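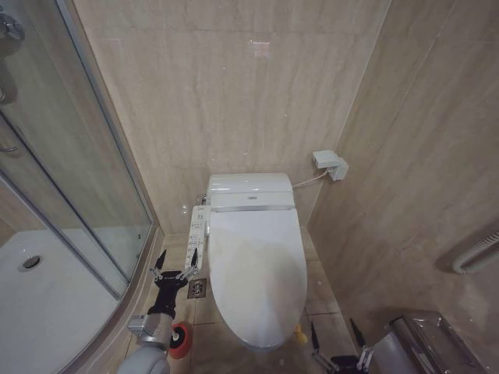 Ojala Guest House — Housekeeping and Upkeep Team

Our spring review of the Inerport house is complete, and I am pleased to record its main points on this blog. The house has 14 guest rooms, and each was closed for one day in April. 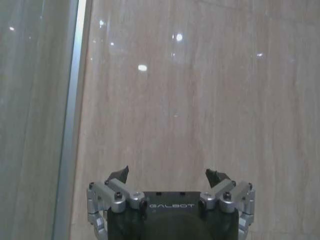 Breakfast hours have also been changed. Service now begins at 6:30 a.m., which suits guests who take the early ferry to Grorero. The kitchen will continue to buy its bread from the Graltirer bakery. 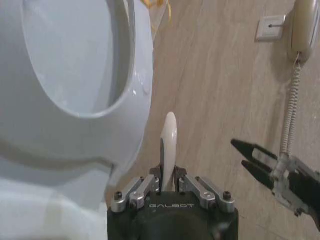 Filed under: House News

Linen is now changed every second day — daily on request at the front desk. Extra blankets are kept in the hall closet on each floor. 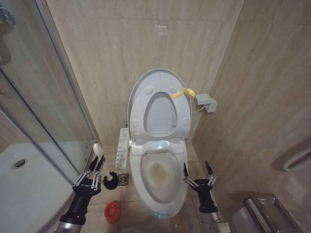

The garden path remains closed until the new gravel is laid. Guests with luggage should use the side gate, where the bell is answered until 10 p.m.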